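Drumham Luggage – Customer Help
Ticket 324: Onard cabin case will not close flat when packed
Opened Saturday, January 16, 2021 by Kianoush Bagheri
Status: Closed 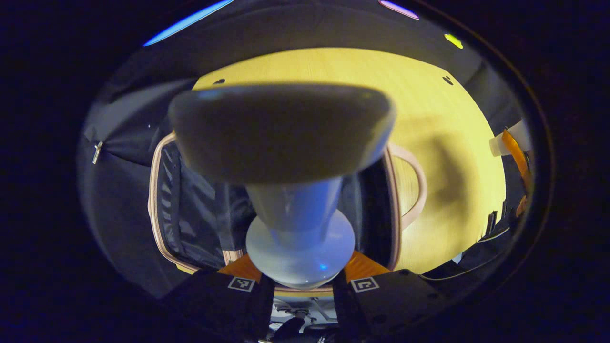 The case closes when it is empty. When it is packed the zip goes most of the way and then stops on the handle side, and the two rims stand apart there. If I press hard on the lid I can get the zip past the spot, but the piping gets pinched and the pull is very stiff. I don't want to keep forcing it.

Case is the tan one with the piped rim and the dark grey lining. Bought new from your shop in Demurgate. Used twice. It was fine both times, but it wasn't as full.

What I am packing:
Clothes for a week, folded
One pair of flat shoes
Wash bag
The mushroom (grey cap, pale blue stem, light blue base). It is a present for my sister and it has to travel in this case because I am not taking another bag.

I have tried taking the shoes out. No difference. I have not tried taking the mushroom out because it is going either way.

Reply from Drumham support

Thank you for the clear list. Before we talk about a repair, please could you try the following and let us know the result of each step.

1. Empty the case completely, including the pockets. Lay it open on a table, not on a bed or carpet.
2. Run a finger all the way along both rims. Note any place where the piping is raised or where the lining sits over the edge.
3. Close it empty, slowly, starting from the hinge side. Say whether the zip feels the same all the way along.
4. Weigh the mushroom and measure its tallest side, if you have scales and a tape measure.

Please don't use oil or cooking spray on the zip for now. It gets into the lining.

Reply from Kianoush Bagheri

1. Done. Found a hotel pen and a sock.
2. Piping feels even. The lining is loose in the left half and makes folds near the rim. I can pull some of it over the edge with my fingers. I don't know if it was like that when new.
3. Same all the way. Slightly stiffer at the corner by the handle but it does not stop.
4. 700 grams. I didn't measure the height. Stood upright it is taller than one half of the case is deep, so it sticks up into the other half when I close the lid.

I should add that I have been standing it upright because I thought the weight would be better on the base.

Reply from Drumham support

That helps. There may be two separate things going on, so we would like to look at them one at a time.

Test A – load only
Pack everything except the mushroom. Fold the clothes as you normally would. Close the case and tell us if the zip stops.

Test B – mushroom only
Take everything out. Lay the mushroom on its side in the deeper half, with the cap towards the hinge and the base towards the middle. Close the lid without pressing.

Test C – lining
With the case empty, smooth the loose lining down into the left half and tuck the spare into the bottom corners. Close and open it a few times, then check if it has come up over the rim again.

Reply from Kianoush Bagheri

Test A: closes. The zip slows down by the handle but goes round.

Test B: closes. No trouble at all. I also tried it with the cap on the handle side, and then the lid sat up a little at that corner, so the wide end needs to be over by the hinge.

Test C: came up over the rim on the third try. I watched for it. It comes up at the front, near the handle, and the zip catches the very edge of it. It didn't tear. There is a faint mark on the cloth now where the teeth were.

So it is the lining? Or is it me?

Reply from Drumham support

A bit of both, from what you describe. The lining in the Onard is held at the rim by a line of stitching and at the bottom by small tabs. If a tab has come away, the cloth is free to rise. It would not matter much with a light load. With a full load the clothes push it up and out towards the zip, and something tall in the middle holds the lid off at the same time.

Please look for the tabs. Press your hand flat into each bottom corner of the left half and lift the cloth gently. A corner with its tab still fixed will resist. A loose one will lift straight up.

Reply from Kianoush Bagheri

Three corners hold. The front one by the handle lifts up. I can get my whole hand behind the cloth there.

There is a small square of something sticky on the shell under it with fluff on it. I assume that is where the tab was meant to be.

I travel in February so there is some time, but I would like to know whether I can use the case if it isn't mended by then.

Reply from Drumham support

Yes, that is the tab position, and the repair is covered. You have two choices.

Choice 1: take the case to the Triệu workshop, who do our lining repairs. They will clean off the old pad and fix a new tab. Please take it empty. They ask for three working days.

Choice 2: we post you a replacement tab and pad and you fit it at home. It is a small job, but the old glue has to come off properly or the new pad will lift again.

If you need to use the case before it is mended, put the shoes sole down in the loose corner. They will hold the cloth in place well enough for one journey. Don't use a safety pin.

Reply from Kianoush Bagheri

Choice 2 please. The workshop is two buses from me.

Question about the packing in the meantime. If the mushroom is on its side, what goes under the stem? It is narrower than the cap and the base, so there is a gap, and I don't like all the weight resting on the two ends.

Reply from Drumham support

Parts are in the post today.

For the gap, use something soft that you are packing anyway. A rolled jumper is good, or two pairs of socks. Roll it to fill the gap without lifting the cap off the bottom of the case. Then put folded clothes along both sides so it can't turn. Keep the wash bag in the other half, away from the cap, in case the surface marks.

Try the roll on the table before you put it in the case. It is easier to see if it is too thick.

Reply from Kianoush Bagheri

Parts came. Notes on fitting, in case they are any use to someone else with this ticket:

The old pad did not come off with warm water. It came off with a plastic scraper and a lot of rubbing. I left the shell to dry overnight with the case open on the table.

The instruction slip says to press the new tab for 47 seconds. I used the timer on the cooker. Then I left it for a day with a bag of rice on top, which is not on the slip.

The lining is now firm in all four corners. There is still some looseness across the middle, with a few creases, but it stays below the rim.

Packed it fully as follows:
Deeper half: mushroom on its side, cap by the hinge, green jumper rolled under the stem, T-shirts down both sides, trousers folded flat over the top.
Other half: shoes, wash bag, socks, everything else.

Zip went round without stopping. I opened and closed it six times. Lid sits level at the handle corner. The piping is not pinched.

The mark on the cloth from Test C is still there. I am not bothered about it.

Reply from Drumham support

Good, and thank you for the notes. We have added the scraper to the instruction slip request. The rice too, as a suggestion.

The creases across the middle are normal, as the lining is cut slightly larger than the shell. If that front corner lifts again, reply here and the ticket will reopen by itself. We would want to see the case at the workshop in that event and would pay for the carriage.

Is there anything else on this one?

Reply from Kianoush Bagheri

No, you can close it. One small thing for the product page: it gives the outside size of the case but not how deep each half is. If it had, I would have known to lay the mushroom down in the first place.

Internal note
Depth of each half passed to the web team for the Onard page. Tab failure logged, front corner, handle side. One tab and pad sent. No return needed. Closed.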